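5 Oct 2026

Plate handling cell, Kirnthorpe lab – notes after the walkthrough

Written up fast before I forget it, tidy later. Shared with the prep room and with Clallurthorpe so they can shout if I've got their end wrong.

Where we are: the simulated cell runs from start to finish in Pisix without a fault stop. Nothing bolted down yet. Real bench not ordered, waiting on the Beddoe quote for the perforated board and two spare holders.

What the arm takes over
Plate moves between holders, nights and the early batch. At the moment that is one person on a stool, 200 plates on a heavy day, same reach each time. Two of the prep team have had wrist trouble since March. Everyone agrees that bit should go. Less agreement on the rest.

What stays with people: labelling, lid checks, anything with a bubble or a spill, deciding whether a batch is fit to go. Arm has no opinion on a bad plate. It will move it perfectly happily to the next step.

Went through the layout with the prep room after lunch, 48 minutes, meant to be 20. Main points raised, not in order:

– Gripper sits right over the right-hand holder when it's down. Can't see most of the plate from the front. Today people glance at the wells as they lift. With the arm in the way they lose that glance. Needs a proper look before loading, written into the sheet, not left to habit.
– The other holder is well clear, down the left end of the board. Good. That is the one people should load. Agreed a rule: hands at the left end only, and only with the cell paused.
– Both holders have the small white marker at the left corner. Prep room want that used as the "this corner is A1" reminder. Fine by me, check it against the taught positions frist.
– Bare table left of the board. Already three suggestions for what to put on it. Answer is nothing, until the reach check is done. 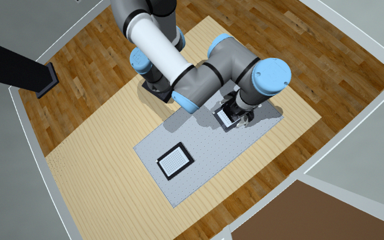

Shifts and jobs
The awkward part. Early shift exists mostly because of the plate moves. If the arm does them, the 6 am start is hard to justify, and some people like the 6 am start (school pickup, less traffic). Others would drop it tomorrow. I said no rota change before the cell has done 60 clean runs on the real bench and I mean to stick to it. Have asked for that in writing from upstairs. Not got it yet.

Someone has to own the thing day to day. Asked who wants training on Pisix, got 11 names, more than I expected, incl. two from nights. Only four seats on the first course. Will split it between shifts so it doesn't end up as a day-shift toy.

Fair point from nights: at the moment if it gets quiet they stop and talk over the plate count with whoever is next to them. With the arm running it's one person and a screen. Don't have a fix. Moving the review desk nearer the cell might help a bit, also noisier.

Clallurthorpe went through this last year with a smaller cell. Their advice – let the prep team write the stop procedure themselves. Ours was written by me so it is going in the bin and they start again Wednesday.

To do
Reach check with the arm stretched to the left holder, both plate orientations.
Shadow from the arm falls over the right end of the board in the sim. Ask whether the real bench needs its own lamp there for the loading check.
Chase Beddoe.
Pause button position – prep room want it at the loading end, where the hands are. They're right, change the drawing.
Ask about pay for the people who take on the cell. It is extra work and shoudn't be dressed up as a treat.

Next run tomorrow morning if the licence server behaves.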